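Progress report on the writing tablet lending shelf

To: Subbarao Nambiar, Trelham Fund for Small Improvements
From: the Zonov Street Learning Rooms
May 19, 2026

Dear Subbarao,

You asked for a short report with fewer adjectives than the last one. We have done our best.

Where the money went

Your grant was meant to end our scrap paper habit. Before the tablets arrived, the homework club was getting through paper at a rate that made the recycling truck a regular visitor, and most of it had one sum on it and a drawing of a horse. We bought 18 LCD writing tablets from Plorska in two orders. The second order came with frames in a slightly different shade from the first, and the older children have already decided which shade is better. They will not say why.

The tablets are lent out at the start of a session and handed back at the end. Handing back took some practice. In the first weeks they came home in coat sleeves, under the radiator and once in the piano stool. We now ask for them to go in a tray, screen up, with the stylus pushed back into its slot before the tablet is put down.

How the table looks now

The tray lives on the white table in the chevron corner, a wall pattern we inherited and have stopped noticing. Tablets that don't make it into the tray tend to end up on the table beside it.
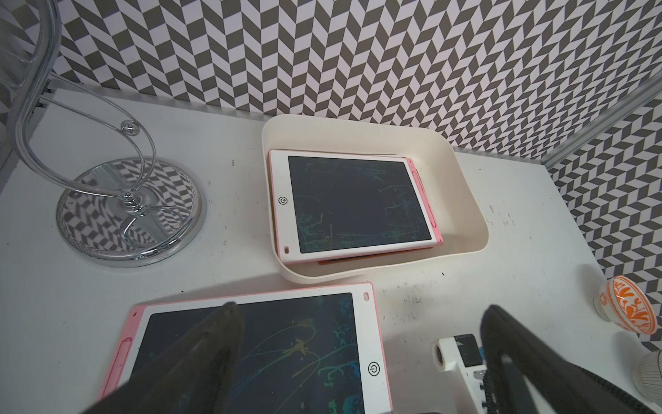
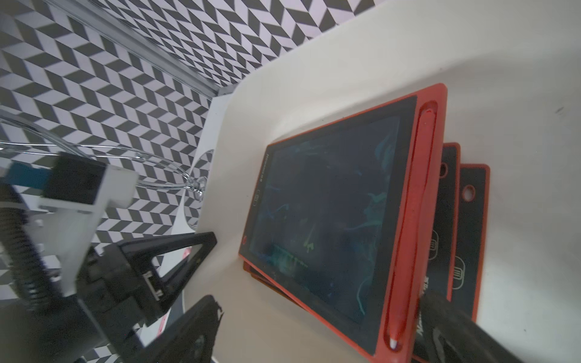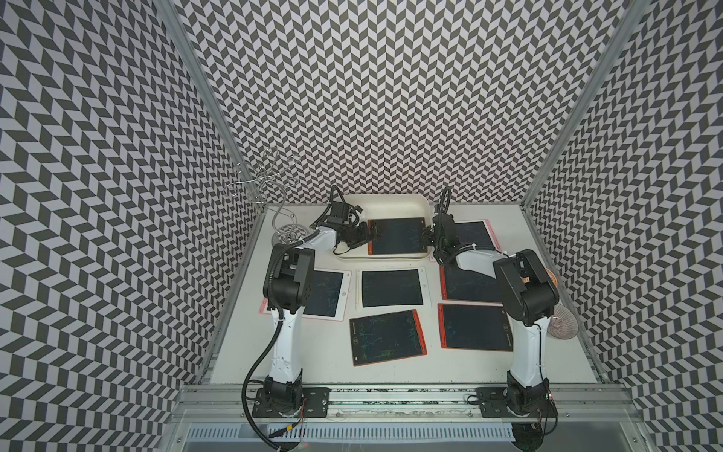
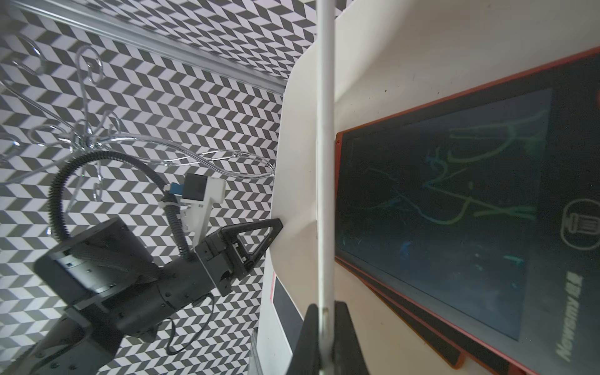
What we have learned

Screens. They do not wipe as clean as the leaflet led us to hope. Faint scribbles stay behind after a busy session, and a child with good eyes can read the last person's long division. We have tried a soft cloth, a softer cloth and pressing the button again with more feeling. Plorska suggests storing them away from direct sun, so we have moved the shelf.

Styluses. The groove along the side holds the pen well, provided someone puts it there. We have lost four. Two were returned by a parent who had been using them to stir paint, and we have decided to count those as lost too.

Stacking. A flat tray beats the box we used before. In the box the tablets stood on end, the buttons got leaned on, and a lot of careful spelling vanished overnight. Lying down, they mostly keep what was written on them until the next child gets there. Getting a tidy pile with all the edges lined up remains an ambition.

Use

Over 91 families have been through the club this term, and the tablets go out at every session. The most devoted user is Toma, age six, who has filled hers with the same cat each time and signs it. Reading group has taken to them as well, for guessing games that get louder than reading is generally supposed to be.

Paper use has dropped enough that our last ream is still in its wrapper. The horses have moved to the tablets.

What comes next

In June we would like to buy 12 spare styluses and a second tray, both within the amount still unspent. We also plan to label the backs of the tablets, having learned that labels on the front get picked off during fractions.

There is no request for more money in this report. You may want to keep it for that reason alone. The receipts are attached, apart from the one for the cloths, which went through the wash with a cloth.

With thanks,
The Learning Rooms team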